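In Praise of the Six-Slot Carrier

I've been buying cola in glass since 2002, when the corner store on Imhof Street still took the empties back, and I have come to believe (my family is tired of hearing it) that a bottle deserves a place of its own. A bag lets them knock together all the way home. A foam carrier with 6 round slots gives every bottle a little room with walls, and you can hear the difference on the stairs!

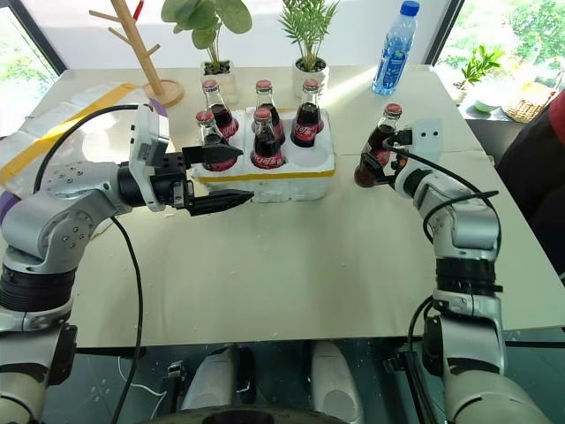
People tell me foam is ugly, and bulky to store, and I'll grant them both. Mine lives on top of the fridge and my sister calls it the iceberg. But I've had cardboard ones go soft at the bottom in August, and I've swept up what came after, so I'm not easily talked out of it.

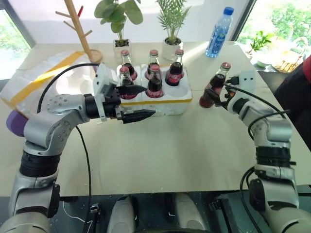 The last slot is the one I like best, I suppose the way other folks like the last piece of a jigsaw. I fill the back row first, then work along the front, and I won't be hurried. If you have one of these carriers sitting in the garage, please bring it in and give it a rinse. Mine will be going to the lake with us again this summer, full both ways if I have any say in it.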